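Equipment Review: The Gundex Two-Finger Gripper with Wrist Camera

Prepared by Rawan Zoubi for the Kanaan Equipment Library
August 25, 2022

The Equipment Library lends robot hardware to member laboratories and teaching programs. Before a device enters the lending catalog, it is tested on a fixed set of household objects and compared with the unit it would replace. This review covers the Gundex two-finger gripper, supplied with a small wrist camera and its own controller. The comparison unit is the Jondska parallel gripper, which has been in the catalog for several years and is familiar to most members.

Both grippers were mounted in turn on the same arm, a Botero tabletop model, and run through the same program. The Gundex unit completed 463 grasp attempts over 9 working sessions. The Jondska unit was given an equal number. The reviewer reset the objects by hand between attempts and did not adjust either gripper once a session had begun.

Installation of the Gundex unit was straightforward. The mounting plate matched the arm without an adapter, and the controller was recognized at first power-up. The printed guide is clear on wiring but says very little about calibration. Members should set aside an afternoon for that step the first time. The calibration routine stopped twice with an error code that does not appear in the guide, and a full restart was needed on both occasions.

The fingers are the strongest part of the design. They are black, long and tapered, with a slot in the face of each, and they narrow to points that reach into places where the broad pads of the Jondska unit cannot go. Cookware was chosen as the main test category for this reason. A small pot with a long handle offers several possible grasps, and a gripper that handles the rim well may still do poorly at the handle.
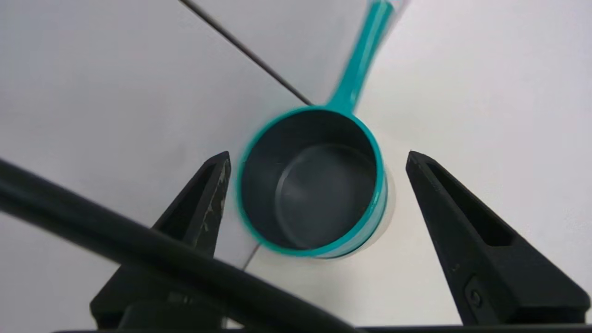

Rim grasps from the side were reliable with both units. Handle grasps separated them. The Gundex fingers closed on a narrow handle without twisting the pot, and the object usually stayed level through the lift. The Jondska unit tended to turn the pot as its pads met the handle, and the program then had to correct the angle before moving on. On flat items such as lids and plastic plates the result was reversed. The wide pads held these securely, and the pointed tips of the Gundex unit let them swing.

The wrist camera gives a close view of the fingertips and the object between them. For slow approaches the picture was sharp enough to judge spacing by eye. During faster moves the picture blurred, handles in particular, and the object-finding software lost track of the target in 104 attempts. Reducing the arm speed on the final approach brought most of these failures to an end, at the cost of a longer cycle. Laboratories working on plain white surfaces should also check their exposure settings, as the automatic mode responded slowly to bright backgrounds.

Cable routing is the main weakness. The supplied cable is thick and can hang across the camera's view, where it hides part of a finger. A clip is included, but it loosened repeatedly during wrist rotation. The reviewer replaced it with two fabric ties, and these held for the remaining sessions. A shorter cable would be preferable — the supplier has been asked whether one is offered.

The finger coating should be inspected on return of each loan. Light scuffs near the tips had no measurable effect on grip, but the coating is thin and replacement fingers are sold only in pairs.

The Gundex unit is approved for the lending catalog under item number 162, with a note on calibration and cable routing. It is recommended for work with handles, rims and small openings. The Jondska unit will remain available for flat goods. Loan requests should state the arm model in use and whether the wrist camera is required.

Recent Reviews
Botero Tabletop Arm: Second-Year Report
Jondska Parallel Gripper: Replacement Pads Compared
Three Overhead Cameras for Small Workcells
Choosing an Emergency Stop for Teaching Laboratories
Loan Terms and Return Checklist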